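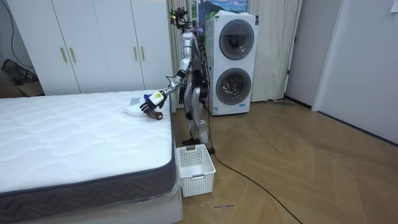 3.2 The bare mattress as a surface

Cleaning research has been kind to floors and rather cold toward beds. A mattress spends its life under a sheet, and most household guides are content to leave it there. We were interested in the short period when it is bare, before the bedding goes on, when anything lying on top will be slept on for years if it is missed. In the Iltham room the mattress sat on a white base with clear plastic still draped around a lower corner, a folded white cloth lay on top near the corner, and a white laundry basket stood on the floor by the foot. Readers who have moved into an apartment will know the arrangement, and will know how long the plastic can stay.

The top is quilted in wavy, cloud-like lines, a pattern sold under the word "comfort" and designed, as far as we can tell, with crumbs in mind. Every stitched line is a small valley. A hard floor gives up its dirt to one pass of a brush. Quilting gives it up in installments, and sometimes moves it to the next valley along, where it looks like new dirt and is counted twice by the careless. We used a 50-minute session for each layout and 125 trials in all, of which 69 dealt with loose pieces and the remainder with wiping.

3.3 Loose pieces

A dustpan is made for a floor that does not give. Set on a mattress it sinks a little at the lip, or the mattress rises a little in front of it, and the piece to be collected rolls back the way it came. The pan in our set is white with a pale blue rubber edge, and the rubber helps – it follows the quilting better than a bare plastic rim would. Small crumpled pieces, of the tan and gold kind left by a wrapper, were the usual target. They are light enough to be swept and just springy enough to resent it.

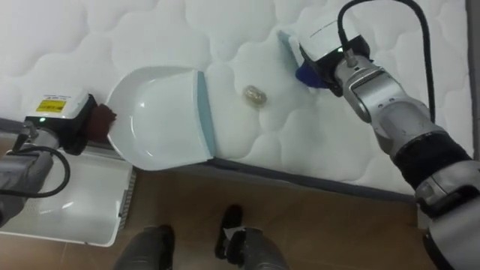
3.4 Wiping

Cloths were kept dry in every trial. The protocol asks for long strokes parallel to the near side, then a second set across them, with the cloth refolded in between. A flattened cloth covers several panels of quilting at once, so it passes over the seams and cleans mainly the tops of the puffs. Pressing harder reaches the seams and bunches the cloth. We tried both and recommend neither with much warmth. Round objects were to be lifted off first, a rule added in August after a wiping trial turned into a chase. Figure 2 shows the pale blue cloth flat on the quilting, with a small beige ball near the right-hand edge.

Figure 2. Cloth and ball on the bare mattress, Iltham room.
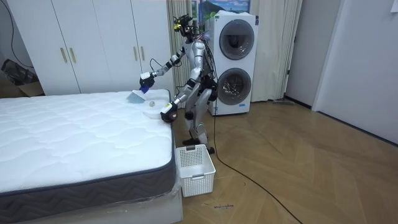

Nurkudora, commenting on the draft, objected that a vacuum with an upholstery head would make the whole section unnecessary, and that people who own a mattress generally own a vacuum. We accept the second point in part. The Skarneo protocol, which we follow, covers hand tools only, and a vacuum says little about where a piece of dirt was before it disappeared. Softić raised the opposite complaint, that shaking the cloth outdoors should have been scored as a separate step. It was not, and the scores are slightly generous as a result.

3.5 Brush and pan together

The hand brush has pale blue-gray bristles and a bright blue handle, and is meant to be used toward the pan in short strokes. Holding the pan level matters more than the stroke. Once the pan is tilted up off the surface, whatever is in it is safe, but whatever is in front of it has to wait. We scored a trial as finished when the top was clear and both tools were off the bed, a condition that cost several otherwise tidy trials their mark.

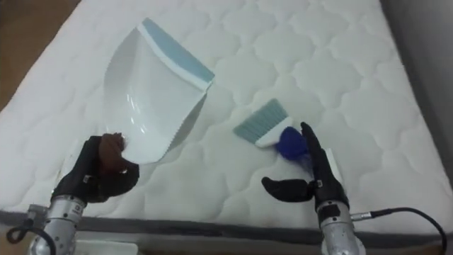

Page last modified: Dec 19, 2023

Scores for the brush and pan are given with the loose-piece results in the next section. Trials in which the brush was put down on the mattress and picked up again were kept in the count, on the grounds that this is how people clean beds.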